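About Workberg Ceramics Supply

Workberg supplies glazed stoneware and porcelain tableware to cafes, hotels and company kitchens. The business was started in Sivdale by Maxine Bright and operates from 2 sites: the main warehouse in Sivdale and a kiln shop in Prorkdale. Orders are accepted from 40 pieces per shape and color.

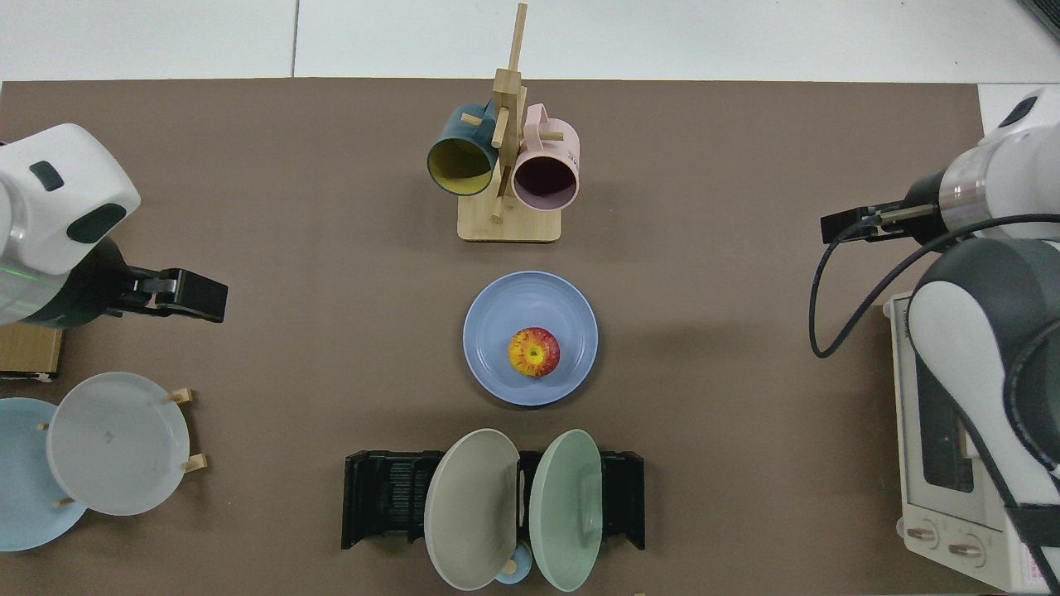
Glaze color is specified separately for inside and outside surfaces. Two-tone mugs are priced the same as single-color mugs. Typical combinations are dark teal with a yellow interior, as on the left-hand mug on the wooden tree, and pale pink with a dark interior. Printed text is applied after glaze firing and cured in a second, lower firing. Proofs are issued within 10 working days.

Plates are stocked in 4 diameters. Rim height is listed on each product sheet. Replacement pieces are matched by batch number, stamped on the foot ring.

Trade accounts are handled by the Atanasov desk in Prorkdale. The price list is revised each January.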